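Test the planner before you buy the arm

Print this page | E-mail this article

Most planning bugs show up in simulation, if anyone bothers to look.
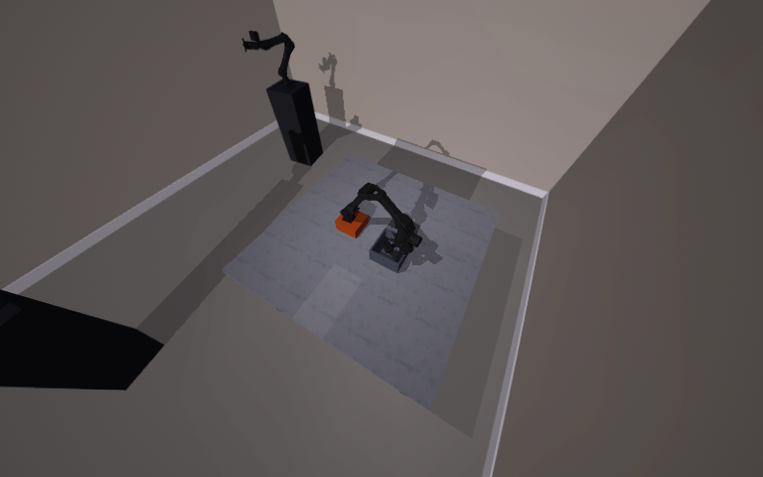 At Kilcombe we ran 400 block picks overnight on the Claso planner before touching hardware. It failed 24 times. All but 5 came from one bad joint limit in a config file, and fixing that took a morning.

Vendors such as Skendo still sell the arm first and treat the simulator as an extra. I think buyers should ask for the failure logs before they ask the price.

Print | E-mail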